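Bathroom cleaning robot

A bathroom cleaning robot is a machine made to clean the fixed surfaces of a bathroom, such as the toilet, the sink, the floor and the shower. The term usually means a robot with at least one arm. Small floor mops and window cleaners that can move only on a flat surface are treated in separate articles.

State of the technology

Bathrooms are considered one of the harder rooms for household robots. Wiping a flat counter can be done by several research machines without help. Cleaning a whole bathroom, including the moving of bottles and towels before the work, is still done by people in almost all homes.

The Malbridge household trials compared robots on 18 bathroom chores. The best machine finished 73 percent of its attempts at wiping a sink, but only two of the 18 chores were completed in every home. Gayan Barua, who wrote the report of the trials, concluded that the arm was seldom the weak point. Most failures began with a wrong estimate of where a surface was.

Shower enclosures

The shower is often named as a separate problem. Clear glass gives poor readings to many depth sensors, which may measure the wall behind the door in place of the door. Polished metal parts reflect the ceiling lights and can be mistaken for drops or stains. A curved enclosure with sliding doors adds a further task: the robot has to find the handle, pull along a curve and stop before the panel meets its end. A hanging hose changes its shape whenever it is touched, and planning methods made for rigid objects do not handle it well.

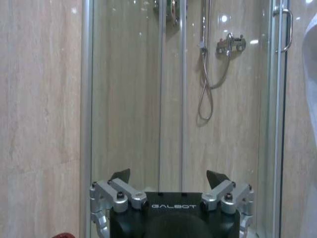 Two-finger gripper in front of a curved glass shower enclosure. The hose hangs in a loop behind the glass.

Kavinda Talukder and the Bhuiyan laboratory in Rosalham trained a wiping program on 900 recorded demonstrations by human operators. It followed curved glass with even pressure, but left the corners of the tray and the door rails untouched. The group later added a narrow brush, which the robot had to pick up by itself. Changing the tool took longer than the cleaning of the rails.

Commercial use

Paid use is mostly limited to public toilets and hotels, where rooms are built to one plan. In Jaltitz, a hotel operator keeps one robot for toilets and floors, while the shower glass is still dried by staff with a rubber blade.

See also

Domestic robot
Mobile manipulation
Robotic window cleaner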